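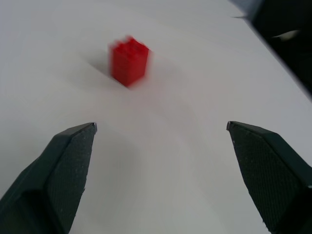
Gisell has cut the price of its Flella e-reader for the month of June, and both storage versions are included. The base model is down $40, and the larger one drops by $50, which puts it at the lowest price we've seen since it went on sale last fall. The discount shows up in the cart, so there's no coupon code to enter.

The Flella has a 7-inch glare-free screen with a front light that can be shifted from cool white to a warmer amber. It charges over USB-C and can be read in the bath, within reason. Gisell rates it for short dips in fresh water but says to keep it away from salt water and soap. There are page-turn buttons on one side, and the display flips if you'd like to hold it in the other hand.

The base version holds up to 4000 books, according to the company. If you mostly read novels, that's plenty. The pricier one makes more sense for comics and audiobooks, which take up a lot more room. Audio plays over Bluetooth only, as there's no headphone jack and no speaker.

Both versions come with a three-month trial of Ado, the reading subscription that Gisell bundles with all of its devices. It renews at the regular monthly rate unless you cancel, and you can do that from the settings menu on the device itself. New owners also get a starter pack of 202 older titles, the earliest of them a travel memoir from 1881. Those stay in your library whether or not you keep the subscription.

Color choices are limited at the sale price. The base model comes in black or gray, while the larger version adds a dark green. The folding cover isn't part of the deal and still sells for its usual $35.

Camargo is matching the price online and in its stores, and it is adding a $10 gift card for the first 500 buyers of the larger model. The card arrives by email after the order ships and can't be used on the same purchase. Store pickup is offered in most areas, though the green version is listed as delivery only.

Orders placed before 2 p.m. Eastern ship the same day from Gisell's own site. Returns are accepted for 30 days, and the one-year warranty is the same as on a full-price unit. Refurbished models aren't included in the sale.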